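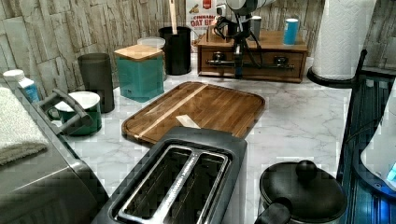 Security deposit and a "holding fee" on an apartment I never moved into

Posted in Renting and Leases
Print this page | E-mail to a friend

rezende_st_renter

I applied for a one-bedroom at a building on Rezende Street in June. The building is managed by a company called Drerkeck. At the showing the agent told me two other people were interested and that I could take it off the market by paying a holding fee of $400. I paid it the same afternoon by debit card. I got an e-mail receipt that says "Hold - Unit 12" and nothing else. There is no mention of it being refundable or nonrefundable.

I was approved two days later. They sent me the lease to sign online. The rent on the lease was higher than the rent in the listing because it added a monthly "resident services package" that was never mentioned at the showing. It covers package lockers, pest control and a trash pickup service. I asked for it to be removed and was told it is required for every unit. With that added in I can't afford the place, so I did not sign.

Now Drerkeck says the $400 is theirs to keep because I backed out. They also say they may charge me for the days the apartment was off the market. I never signed a lease and never got keys. I have a screenshot of the listing, which shows the lower rent and says "no hidden fees."

Can they keep the money? And can they really bill me for more on top of it? I am moving in with my cousin for now, but I need that $400 for a deposit somewhere else.

14 comments

Veltton_Tenant

It depends on your state, so the first thing to do is look up your state's landlord and tenant law and search for "holding deposit" or "application deposit." Some states treat a holding fee as something separate from a security deposit and have rules about it. In some places the landlord has to give you the terms in writing before taking the money. In others the law says very little and it comes down to what the two of you agreed to.

Some general points that may help.

A holding fee is normally paid in exchange for the landlord not renting the unit to anyone else for a short time. If you change your mind for your own reasons, the landlord can often keep some or all of it. If the landlord turns you down, or changes the terms, you have a much better argument for getting it back. Your case sounds like the second kind. You agreed to hold an apartment at the advertised rent and the lease came back with a different number.

The screenshot matters a lot. Make sure it shows the address or unit number and the date if you can. Save the receipt, the unsigned lease with the extra charge on it, and every e-mail or text with the agent. If the conversation about the fee being required was by phone, write the agent an e-mail now that says what you were told and ask them to confirm it. Even if they don't reply you have a record.

Then send a short letter asking for the money back. Don't write three pages. Say when you paid, how much, what rent was advertised, what rent was on the lease, and that you declined to sign for that reason. Ask for a full refund by a certain date and say you will file in small claims court if you don't get it. Send it by certified mail and keep a copy. Send it to the management company's office address as well as to the owner, if you can find out who that is. The county property records will usually show the owner's name. Where I am this can be looked up online for free.

On billing you for more, ask them which document you signed that allows it. If there was an application with fine print, read that before you do anything else. Applications sometimes include a paragraph about holding fees and people click past it. If it's in there, it may change the answer. If there is nothing in writing, I would not pay any bill they send, but I also would not ignore it. Answer in writing that you dispute it.

I went through something like this with a place in Veltton. It was for $345 and the terms were not in writing there either. The company said no twice by phone. I got a check in the mail a few weeks after the letter. It took over 6 weeks from start to finish, so don't plan on having the money for your next deposit.

I'm not a lawyer. Many counties have a free tenant hotline and they will know the local rule.

31 people found this helpful

bomix_mgr

I do leasing at a small company (Bomix Rentals, not connected to yours). Most of the time we keep the hold if the applicant walks. The agent loses other renters during those days and that does cost money. But we have people sign a one-page hold agreement with the amount, the rent, all monthly fees and the date it runs out. If somebody took your money without that form they were sloppy.

Call and ask for the regional or property manager, not the leasing agent. Agents usually can't approve refunds. Be polite about it. If the ad said one price and the lease had another, the manager will probably want it to go away. Also ask if they would apply the $400 to a different unit if they have something cheaper, if you still want to live there.

The required services package is common now. Always ask for the total monthly cost in writing before you pay anything.

2 people found this helpful

gray_porch

dispute it with your bank. you paid by debit card so call the number on the back and tell them you didn't get what you paid for. mine gave me a form to fill out. there is a time limit so don't wait. never pay cash for these

5 people found this helpful

rezende_st_renter

Thanks everyone. I found the application and there is a line about the application fee being nonrefundable, but I don't see anything about a hold. I asked Drerkeck for a copy of whatever they are relying on. I will send the letter this week and call the bank too.

Shares: 9

Contact us | Terms of use | Copyright, all rights reserved | Back to top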